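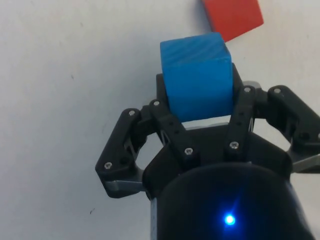
4.2 Evaluation of the Cana gripper kit on small rigid parts

The Cana kit was evaluated as a candidate replacement for the parallel-jaw tool used in our earlier sorting work. The kit is sold by Fovero as a complete end effector, with the gripper, a wrist camera, a mounting adapter and a control library supplied together. The unit tested was bought through the ordinary sales channel and was used as delivered, apart from one firmware update applied in August. All measurements reported in this section were taken with that firmware version. The test cell was installed at our Gerkulby site.

Setup followed the printed guide. The adapter fitted the arm flange without modification, but the guide does not state the tightening torque for the adapter bolts, and the value had to be requested from the supplier. The camera is fixed relative to the gripper body, so hand-eye calibration was performed once and then checked at the start of each test session. A session was discarded and repeated if the check exceeded the tolerance set in Section 3. This occurred twice, both times after the arm had been power-cycled.

The control library exposes three commands: open, close to position, and close to current limit. Only the last was used for grasping. Close to position was tried in preliminary work and dropped, as small errors in the assumed part width led either to a loose hold or to a motor stall warning. With the current limit set to the middle of its range, neither problem was seen on the cubes. The status light on the housing reports the controller state but cannot be read in software, and it was not used in scoring.

The task was to pick one part from a white tabletop and place it in a tray at a fixed location. Parts were small cubes and blocks in saturated colors, chosen so that segmentation would contribute little to the failure count. Part poses were drawn from the Ghasemi placement set, which specifies a target part and, in most layouts, a second part at a given distance and angle. The set is divided into isolated layouts, near layouts and close layouts. In a close layout the neighbor stands so near the target that a finger cannot always be lowered between the two.

Figure 6 shows a close layout from the wrist camera. The blue cube is between the fingers, in front of the wide black plate that serves as a backstop, and the red block lies just beyond the cube at an angle, with very little clearance near the cube's upper right corner. Fine diagonal printing lines can be made out on the top face of the cube. The linkages hide its lower portion, and this limits what can be done with the image late in the approach. For this reason the cube pose was estimated before the final descent and was not updated afterward.

A total of 522 picks were attempted. A pick was scored as a success if the part reached the tray and the neighbor, where there was one, had not moved by more than the allowed displacement. Of these, 34 were scored as failures. No failure occurred in the isolated layouts. Failures in the near layouts were few and were all traced to the pose estimate. The remainder came from the close layouts, where the usual cause was contact between the outside of a finger and the neighboring part during opening or descent. The fingers spread widely when open, and the library has no command for a partial opening before descent. A partial opening can be obtained by calling close to position first and then descending, at the cost of a longer cycle. We did not use this sequence in the scored trials, but we recommend it for cluttered work.

Dropped parts were uncommon. Where a drop did occur, the cube had been taken off center, so that it was held by the fingers but did not sit against the rear plate. Centered grasps were stable during transport at every arm speed tested. The rear plate therefore matters more than the product literature suggests, and approach paths should be planned so that the part is brought toward it before the fingers close.

A separate endurance run was made with the arm stationary. The gripper was opened and closed on a fixed test block for 2,000 cycles, with the closing position logged at every cycle and the joints inspected at intervals of 200 cycles. The closing position drifted in one direction over the first two intervals and then held steady. Inspection showed that one of the joint screws had backed out slightly. It was retightened at the second inspection and did not move again. The supplier's maintenance sheet calls for a screw check only after initial installation. On the basis of this run, a second check early in service is advisable, with calibration repeated if any screw is found to have moved.

The wrist camera performed adequately under diffuse overhead lighting. Exposure is automatic by default, and on a white surface it tended to settle low, which darkened the near side of the gripper and reduced contrast between the linkages and their shadows. Saturated parts were still segmented correctly. Manual exposure improved matters and was used for all scored trials. The setting is lost when the camera is unplugged and has to be written again at startup.

Two limitations apply to these results. One unit was tested, and variation between units cannot be inferred. The parts were rigid, dry and flat-sided, and nothing here should be extended to soft or curved objects, for which the metal fingertip pads may behave differently. Logs from the scored trials were frozen on 6th September, and later firmware has not been examined. The comparison with the parallel-jaw tool, using the same placement set and the same scoring rule, is given in Section 4.3.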